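Measuring the Gap

Premeasuring is the oldest argument in tabletop wargaming, and most rule sets have settled it by permitting the tape at any time. Gonevside, the skirmish game published by Hullitz, went the other way. Its second edition forbids any measurement before a charge is declared, and it charges a price for a bad estimate: a unit that falls short moves half the distance and loses its next activation.

Tarun Upadhyay wrote the movement chapter. His view is that an estimate is a skill the game should test, in the same way that it tests deployment and target choice. "If the tape is free, the optimal place to stand is always a hair outside charge range," he says. "Both players know where that is, and the first four turns are spent standing there."

The club at Sengar kept records of its Gonevside league to find out what the rule does in practice. Etenesh Workneh logged 754 declared charges across one season, noting the declared range, the measured range and the terrain between the two units. Failures rose steeply past the middle of the charge band. Players who had been with the game since the first edition failed less often on open ground, but their advantage vanished when the line crossed a hill or a wood.

Workneh attributes this to reference lengths. Experienced players carry a small stock of known distances in their heads, such as the width of a unit base or the side of a standard ruin. On flat ground these can be laid end to end by eye. A hill interrupts the sequence, and the error in each segment then adds to the next.

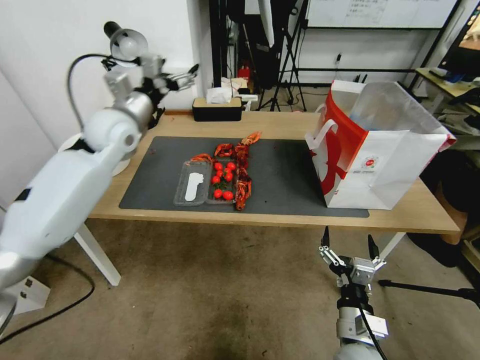 Gray mat on a light wooden table.

Surface matters as well. Printed mats with road grids or paving give away distance to anyone who has learned the pitch of the pattern. Sengar moved its league to plain mats in February, and Arsalan Bajwa, who sets the tables, also rotates the terrain between rounds so that no piece stays at a memorized distance from the edge.

The points system has come under review for the same reason. Lists are built to 1000 points, and a fast unit pays a premium for its longer move. Sarla Kashyap argues that the premium is too high under blind declaration. A longer charge band contains more distances that are hard to judge, so part of what the player buys is exposure to the penalty. She has proposed cutting the cost of light cavalry by 5 percent and leaving infantry alone.

Jytte Brøndum, who edits the rules for Hullitz, is not persuaded. Her objection is that cavalry in the league lists is mostly used to contest objectives, where the long move is made without a declaration and carries no risk. A discount would therefore reward a use that is already efficient. She would prefer to soften the penalty itself, so that a failed charge costs the half move but leaves the next activation in place.

Both changes are being tried in the current playtest packet, on separate tables. Trulora, the campaign supplement, has been held back until the movement chapter is fixed, as its river crossings use the same declaration procedure. Players sending in reports are asked to record the declared range before the tape comes out, and to list failed and successful charges alike.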